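ok long one. spent most of June on the mailer cell planner and I want to write it down before I forget why we did any of it

1/
task is dull on paper. soft mailer goes on the scale, wait for the weight to settle, pick it back up, put it on the belt. both hands. repeat all day

2/
what kills you is the bag. Ceveck (our planner) was written for boxes. it wants a pose, six numbers, done. a half full polybag doesn't have a pose, it has like a mood

3/
old pipeline: segment bag, fit a plane, pick two grasp points on the corners, plan both arms, go. worked great in sim. sim bags were basically stiff cardboard. my fault, I set the stiffness

4/
so first real change, we stopped fitting the plane. now we keep the mask edge and score points along it for how much free plastic there is to pinch. cheap, runs at the rate we need, and I can look at the scores and see why it picked something dumb

5/
second change is the scale. a finger resting on the bag goes straight into the reading. Jallov (the state machine) used to ask for a weight as soon as the place step said done, and place said done when the arms hit the target, not when the fingers let go. you can guess

6/
fix was boring. "released" is its own state now. needs low finger current on both hands AND a clear check from the wrist cam. 600 ms timeout then it retries the open

7/
the wrist cam check, ugh. blur while the arm is swinging is terrible and the exposure goes nuts on white plastic. we were feeding every frame in. now anything above a joint speed limit gets dropped before it reaches the model. should of done that on day one

8/
went through 427 logged cycles to see what was left. 54 bad ones. more than half of those were the same bug, left arm planned off a stale mask bc the right hand had already dragged the corner. two arms, one bag, one snapshot. nope

9/
now each arm replans after the other one touches. slower. I don't love it but I'd take slow over tearing somebody's sweater out of a bag

10/
tooling note: replay viewer in Gralulley lines up head cam, wrist cam and the state log on a single clock. wrote it in an afternoon, has saved me weeks. if you have 2 cameras and no shared timeline go fix that before you touch your planer

11/
still open: bags that fold over themselves, and the belt side. drop orientation is whatever it is right now. Hollenstein's packing step wants it label up so that's next I guess

12/
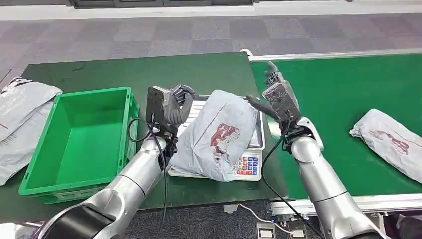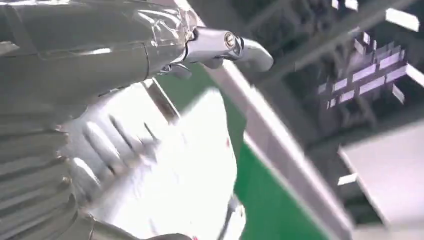 first one head cam, both hands at the bag on the scale. second one wrist cam, the kind of blur I mean in 7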